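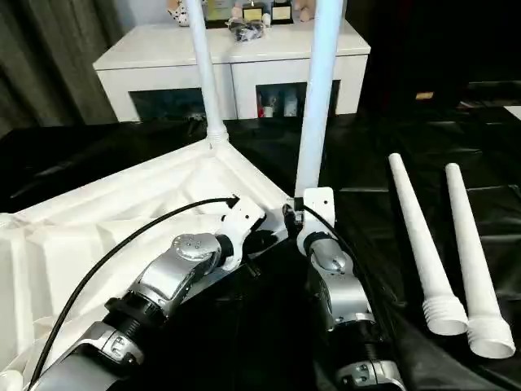

Canopy task moves to the second table

The Demside group began recording a new assembly task in October: putting together the poles of a small fabric canopy with two arms. Shahla Babaei and Lewis Menzies share the operating, and each session runs until 19 usable examples are saved.

The threaded joints are the slow part. One arm has to hold a pole steady while the other brings the next piece into line, and white poles are hard to tell apart on camera, so the table now has a black cover. Failed attempts are kept too — they go in a separate folder with a short note on what went wrong.

The target is 1000 examples before the first training run. Anyone who wants to learn the controls should speak to Davina Laing. Practice slots start at 4 p.m.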